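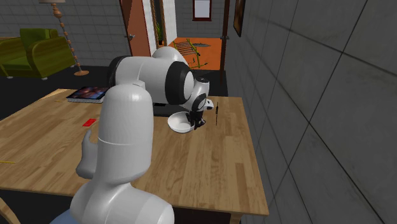
May visitors take photographs inside the old prayer hall at Zetstead? Photography is allowed in the outer court at all hours, and inside the hall only between services, without flash and without posing for commercial purposes.

Print this page
E-mail this page

July 29, 2024

The rule has been in force since December, and I have received enough letters on the subject through this blog to set out my understanding of it in one place. I write as a regular visitor and a former guide at the hall. The views are my own and do not bind the trust that manages the building.

Until last winter the hall had no written policy. A small card by the door asked guests to be considerate, and most were. The difficulty arose with organized shoots. On one afternoon a clothing firm, Wosier, brought 2 models and a rack of coats into the side aisle while a memorial service was being prepared at the other end. The party left when asked and the firm later sent a letter of apology. The trust decided all the same that a card was no longer sufficient.

The present policy runs to a single page. Visitors may take pictures for personal use when no service is in progress. Tripods and lighting stands are not permitted. Shoulders and knees are to be covered, and wraps are available at the entrance without charge. Any commercial session requires written consent, a fee of $200, and a booking outside the hours of worship. Wedding parties from the congregation are exempt from the fee but must still book.

A consultation was held before the page was adopted. The trust received 115 replies, of which 37 asked for a complete ban on cameras. I was not among them. Many families in Toft and Flendthorpe have no other record of the painted ceiling as it stood before the repairs than the pictures their parents took, and the trust itself borrowed several of these when the plaster was restored.

I do have one reservation. The notice at the gate gives the hours of service in very small print, and a guest arriving by the Flendthorpe bus enters through the garden and does not pass it at all. A second notice at the garden door would spare the attendants a good many awkward conversations. I have put this to the trust in writing – twice – and have been told that it will be considered with the autumn budget.

Requests for commercial sessions should go to the trust office and not to me. The office is closed during the midday service, and applications are accepted on paper only.

Print this page
E-mail this page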